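Août, 23 h passées

Quelle journée ! Je n'ai pas sommeil du tout, alors j'écris tant que j'ai encore le sel dans les cheveux et les jambes en coton.

On l'a fait, le sentier de Gravley en entier, avec le col, par le vent que tout le monde nous promettait et qui a bien tenu parole. Le panneau en haut dit 2132 mètres. J'ai posé la main dessus comme une gamine et Adaeze a crié si fort que trois chèvres ont détalé dans les éboulis. On était parties à l'aube, à la frontale, et quand le soleil est arrivé sur la crête d'en face, toute rose, on s'est arrêtées net au milieu du chemin, sans un mot, avec nos tartines à la main.

Et les gentianes ! Je n'en avais jamais vu autant, d'un bleu presque violent, partout entre les pierres. Adaeze en a dessiné une, accroupie dans le vent, pendant que je tenais son carnet à deux mains. J'ai aussi trouvé de l'oseille sauvage (acide comme tout, j'adore).

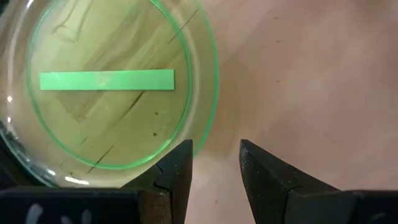
Est-ce qu'on peut boire l'eau du torrent sous le col ? Mieux vaut la filtrer, nous a dit le gardien du refuge, il y a des troupeaux plus haut tout l'été.

Ce gardien, Dong-geon Han, est un personnage merveilleux. Il nous a servi une soupe aux orties et un fromage qui sentait l'étable, et il nous a sorti le vieux registre. On y a retrouvé la signature de Vibeke, montée seule il y a des années, avec son écriture penchée et cette phrase : « Genoux finis, cœur ravi. » Je lui ai envoyé un message dès que j'ai eu du réseau, elle n'en revenait pas !

La descente, par contre… 302 marches taillées dans la roche à la fin, c'est écrit en bas, et mes cuisses les ont toutes senties. On a raté le car 35 de très peu et on a attendu le suivant assises sur le muret, pieds nus, à manger les abricots tout écrasés du fond du sac. Les meilleurs de ma vie, je le jure.

Demain, lessive, chaussures à cirer, et rappeler Pranab pour le lac. Il veut dormir là-haut sous la tente. Moi aussi, et comment !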